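Search this manual Go Clear

Witis Control Suite - User Manual
Section 7: Setting up two-handed tasks with soft objects

Read Section 6 first. If you have skipped Section 6, the software will notice in step 3 and send you back there, with a tone of voice we have tried to improve in each release.

Soft things are harder to plan for than boxes. A box has corners and keeps them. A cushion has corners when it feels like it, and a fringe confuses the outline tracker to a degree that Dradberg, who wrote the tracker, prefer to call "expressive".
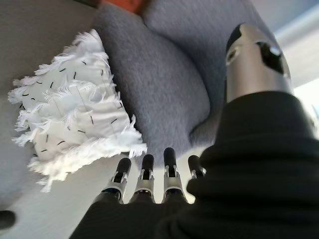
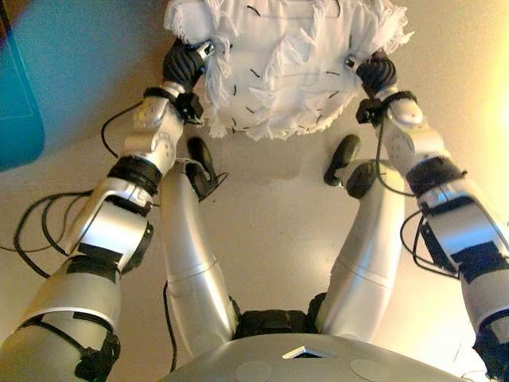
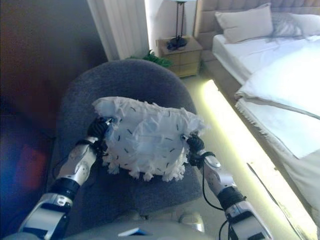

7.1 Before you start

1. Open the Task panel and choose Two Hands, then Soft Object. Do not choose Two Hands, Rigid Object and hope.
2. Set the control loop to 1,000 cycles a second. Lower rates are offered in the menu for historical reasons, and the history was not a happy one.
3. Run Check Views. The wrist and head views must both show a green tick. An amber tick means the two clocks disagree by more than 40 milliseconds.
4. If you get amber, press Resync and wait. Pressing it again does not make it go faster. It puts you at the back of the queue.

7.2 Teaching the outline

5. In the head view, draw a loose line round the body of the object and leave the fringe outside it. The planner treats everything inside the line as something it may grip.
6. Tick Ignore Small Marks if the cloth has a pattern. Left unticked, the tracker will take each dash or dot for a feature, and on one patterned throw it proudly reported 586 of them before running out of memory.
7. Place a grip point on the left edge and another on the right, level with each other. The Alvarado planner will accept points that are not level, and will then tilt the object to match.

Note: Grip points belong to the object and travel with it. Surface points (a seat, a bed, a shelf) belong to the room. Mixing them up gives error 300, "Destination is holding itself".

7.3 Planning the placement

8. Mark the target surface and set Release Height. Start high and come down in small steps.
9. Press Preview. Two ghost arms will run through the move on screen. Watch the elbows - everyone watches the hands, and the elbows know it.
10. If a ghost arm turns red, move the target, then preview again. Editing the arm path by hand is possible and is described in Appendix D, which is long.
11. Press Run at quarter speed. Keep a hand on the stop button for the whole of the first run.

CAUTION: The planner does not model cables. A path that previews clean may still pull one tight. Check the slack on both sides at the furthest point of the reach before you raise the speed.

CAUTION: Do not turn off Grip Force Limit to cure slipping. Move the grip points further in from the edge and try again.

7.4 Saving your work

12. Choose Save Task, not Save View. Save View keeps a very nice picture of the task and none of the task.
13. Users of the older Osov file format should export a copy as well. The importer reads nearly all of it, and the log lists whatever it left behind.

Next: Section 8, Recovering from a dropped object

We use cookies to remember your language and your place in this manual. Accept Manage settings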